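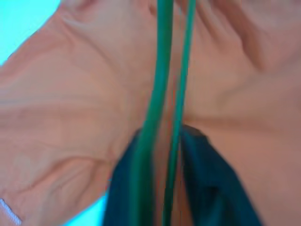
Skavent Garment Care Desk
Ticket 2000
Status: open, waiting on supplier
Opened: February 9, 2023
Category: hanging / storage, elastic waist
Item: Esside pull-on shorts, orange, 31 pairs in the batch
Priority: normal (store says high, see below)

PROBLEM AS REPORTED
Shorts won't stay on the hangers. Store hangs them, comes back, half are on the floor under the rack. Also waistbands look bunched on one side and flat on the other, customers think they're seconds. Store wants to know if it's the shorts or the hangers and can they send the lot back.

Asked store: which hangers, washed or not, how are they hung.
Reply: thin wire ones, from Grosar. Washed once, tumble dried in the Petkov. Hung "the normal way". No idea what normal way is. Asked again.
Reply 2: folded in half over the bottom bar.

LOG

Entry 1
Took pairs from the returned bag. Laid flat, waistband pulled straight by hand, let go. Goes right back into ruffles. Some ruffle is just how the elastic is made on these, it's a full gathered waist. Not a defect by itself. What I'm looking for is the elastic rolled over inside the channel, you feel it as a hard ridge.

6 pairs have the ridge. Rest are fine, just creased.

Entry 2
Wire hanger, folded over the bar, rack in the corner. Slid off when I bumped the rail. Tried again with the waistband hanging lower than the hems. Worse, all the weight goes to the one side. Waistband is the heavy end, so it has to sit nearer the bar.

Entry 3
Hung by the waist instead, shoulders of the hanger pushed out into the waistband from inside. Holds. But the wire pokes the elastic into two points and it's ugly, and stretched overnight you can see it. Not recommending this for the floor. OK for a back room for a day.

Entry 4
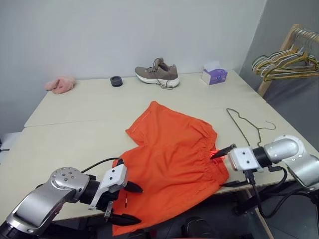

Orange pair flat on the table for the waistband check, wire hanger beside it.

Steps for the ridge, this is what store should do before they hang anything:
- Flat on a table, legs pointing away from you. Smooth the legs first, leave the waist for last or you chase creases back and forth.
- Pinch along the waistband an inch at a time. Soft = leave alone. Hard ridge = elastic has rolled.
- Stretch that section all the way out with both hands, hold it, flick with thumb untill the ridge drops. Few goes.
- Go around again. It likes to move over to the side seam.
- No iron on the elastic. Steam from the inside if you have to.

Did the ridge pairs this way. All came out except one, where the channel stitching has caught the elastic. That one is a true fault and goes back to Esside.

Entry 5
Hanging again. Folded lengthwise so the leg openings match, then over the bar, waistband hem side only a few inches down. Left 18 hours. Two slipped, both on hangers with a bent bar. Straightened bars, rehung, still up at end of shift. So bar shape matters more than I thought. Told store to pull the bent ones.

Entry 6
Store called, wants to know can they just use clips. Yes. Clips at the side seams, not on the middle of the waist, keep it slightly stretched and the ruffle evens out. Grosar has a clip bar but I don't have a price, emailed them, no answer yet. Last order from them was back in May so our list is old anyway.

Dryer: asked store to try next wash on low and take them out while a bit damp. Rolled elastic might be from the Petkov on high, can't prove it from here. Somebody please check what setting is written on the care lable before we say that to Esside.

CURRENT ANSWER TO STORE
Do not send the lot back. One faulty pair, credit requested. Fix ridges as in entry 4. Pull bent hangers. Clips if they can get them.

OPEN
Esside credit for the one pair
Grosar price on clip bar
Low heat result from store
Care label setting

Next update when Grosar replies. Leaving the shorts bagged on the bottom shelf, ticket number on the tag, pls don't mix with the new stock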